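宿泊棟「イルコスモント館」客室ギャラリー

グラーカンブリッジ研修センター 施設管理課
最終更新 4月20日(月)

イルコスモント館は、グラーカンブリッジ研修センターに附属する宿泊施設です。研修、会議および長期の調査業務で当センターをご利用になる方に、客室と共用室を提供しております。本ページでは、2月に終了した内装改修の内容と客室のしつらえについて、ご利用を検討されている団体のご担当者様に向けてご案内いたします。

改修の設計監理はネジャティ・カラカヤ氏が担当し、床材および寝具の選定はリュー室内装飾が行いました。改修の対象は客室全45室と各階の廊下です。建物の構造、窓の位置および客室の面積に変更はありません。

改修の概要

従来の客室は、床、壁、寝具の色調が階ごとに異なっており、同一団体のご利用であっても部屋によって印象に差がありました。このたびの改修では、壁を灰色系、寝具を白と淡い茶系に整え、床には縞柄のカーペットを採用しております。歩行音の軽減についてご要望を多くいただいていたため、下地材も併せて更新いたしました。

客室の家具は、スカレオ工房に製作を依頼した机、椅子および荷物台です。机は二人分の資料を広げられる幅とし、荷物台は大型の旅行鞄を開いたまま置ける奥行きとしております。いずれも傷や緩みを見つけられた場合は、各室備え付けの連絡票にてお知らせください。

寝具について

掛け布団のカバーは白無地に統一し、ご利用者の交代ごとに交換いたします。連泊の場合の交換は三日に一度を基本とし、それ以外の日にご希望の際は、午前九時までに受付へお申し出ください。ベッドスカートは裾が床に届く丈で仕立て、季節ごとに取り外して洗濯しております。枕は高さの異なる二種類を用意しており、受付にて交換を承ります。

窓と採光について

東側の客室は敷地内の樹林に面しています。新緑の時期から秋にかけては、日中の照明を必要としない日も多くございます。早朝の光が気になる方には、西側の客室をお選びいただけます。ご予約の際に備考欄へご記入ください。

写真

東側客室(222号室)の窓辺と寝台

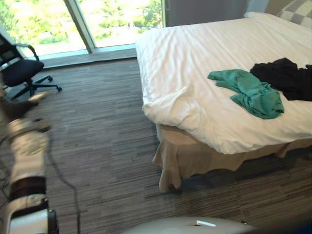
緑に面した窓と縞柄のカーペット、白い掛け布団の寝台。枕は灰色と白の格子柄。

客室のご利用にあたって

入室は午後三時から、退室は午前十時までとなります。衣類の整理には、各室の収納および廊下奥の衣類室をご利用ください。衣類室にはアイロン台を備えており、午後九時まで使用できます。退室の際、寝具を畳んでいただく必要はございません。お忘れ物は受付にて一か月間保管いたします。

カーペットの保護のため、客室内での土足はご遠慮いただいております。室内履きは玄関脇の棚にございます。飲み物をこぼされた場合は、拭き取りの前に内線961までご連絡ください。担当者が所定の洗浄剤を持って伺います。

団体でのご利用について

18名以上の団体には、同一階の客室を優先して割り当てております。部屋割り表は、ご利用開始日の七日前までに所定の書式でご提出ください。客室の事前見学は平日の午後に受け付けております。見学をご希望の場合は、団体名、人数および希望日を明記のうえ、施設管理課までお申し込みください。

廊下および共用室の写真は、照明器具の調整が完了した後、本ページに追加して掲載いたします。

お問い合わせ
グラーカンブリッジ研修センター 施設管理課 宿泊担当
受付時間 平日午前九時から午後五時まで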